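How to sort a drawer of small things with one tray
Updated 2018-09-14

In our flat in Ivcombe there was one drawer which we could not open without a fight. Batteries, erasers, little boxes, packets that came with some furniture and never got used. I tried dividers two times and each time I was back at the beginning after a month. The method below I learned from Noreen Gilmartin, my neighbour, and I changed it a little for people who, like me, have only a short evening and a small table.

What you need

A table with nothing important on it.
One shallow tray with a rim. The size of a baking tray for biscuits is good, but plastic is more quiet.
A bag for rubbish.
A damp cloth and a dry one.
A pencil and some paper labels, if you like labels.

Step 1. Clear the table first

Wipe it and let it dry. Put away the cups and the post. If the table is already half full, the things from the drawer will mix with the things of the table and you will sort everything, also the salt.

Step 2. Take out one layer

Do not turn the drawer over. I did it in June and the noise woke the baby, and the screws went under the radiator. Take out only what lies on top, by hand, and put it in the tray. When the floor of the tray is nearly covered, stop. It should be possible to see each thing without lifting another one -- this is the whole point of using a tray and not a deep box.

Step 3. Put flat things flat and tall things at the side

Boxes and blocks go along the walls of the tray. Soft packets go at the far end, where they cannot slide over the rest. Small loose pieces stay near the middle, where your hand is. You don't need to be exact with it.

Step 4. Decide

Take one thing at a time, beginning from the end nearest to you. There are 3 answers: it goes back in the drawer, it goes to another room, or it goes in the bag. Things for the drawer I put on the table to the right of the tray, in a small group. Things for another room I put to the left. If you are left-handed, change it.

When I cannot decide within 15 seconds I leave the thing in the tray and go on to the next. At the end of the evening the tray has perhaps a few of these, and the second time they are much easier.

Step 5. Clean the drawer

When the last layer is out, pull the drawer completely from its rails if it allows this. Ours is an Ekinci chest and there is a small lever on each side which has to be pressed down. Wipe the corners. The dust in the corners is sticky, so use the damp cloth and then the dry one.

Step 6. Put back by use, not by kind

I used to put all paper things together and all metal things together. Lorcan Daly wrote to me after the first version of this page that he puts the things of every week in front and the things of every year at the back, whatever they are made of. I tried it and he is right. Stationery and batteries can be neighbours.

Some notes

Small packets without a name are the most difficult. Open them before you decide. If you keep one, write on it what it is for.

Keep the tray. It can live on top of the chest and catch new things until the next sorting.

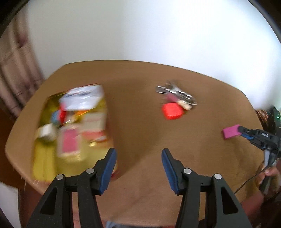
My first tray in an evening is always the slowest, and I fill it less than I could. The near end of the floor I leave more open, so that my fingers have somewhere to begin. In the yellow tray the crumpled white packet went to the far end, and the pale box is against the right wall with the flat red piece in front of it. The white block on the left lies over the edge a bit, and for a block it does not matter, but a round battery would roll off, so turn these inwards. The clear package with the bright pink inside can stay near the middle. If you work on a dark table, a light tray helps very much with the tiny shiny pieces.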